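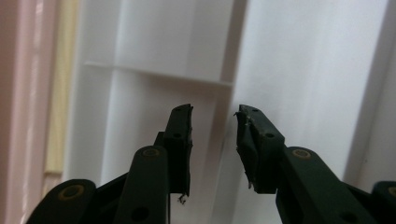

Gallery: Finger Pad Wear in Hand-Held Demonstrations
September 25, 2020

In March our group at Lanmont began to record household tasks with a hand-held gripper. We wanted to know how long a pad can be used before the policy trained on its data gets worse. We collected 3524 demonstrations, and the pads were changed only when the operator asked for it.

Dark green fingers, open, in front of a white plastic structure. The right pad has a strip of frayed, peeling material along its inner edge. On the left pad a few small fibers hang from the lower edge.

Rosalía Campos graded every pad after each 50 demonstrations, on a scale from 0 to 3. Grade 2 means that fibers are visible without a magnifier.

The main result is simple — up to grade 2 we found no clear change in grasp success. At grade 3 the thin objects began to slip, and the trained policy copied the extra squeezing of the operators.

Baltasar Toledo is now repeating the test with a harder pad from Garkance. The first results will be added to this page.

Grading sheet and data: please write to Rocío Echevarría. Pads were cut by Fulgencio Zabala.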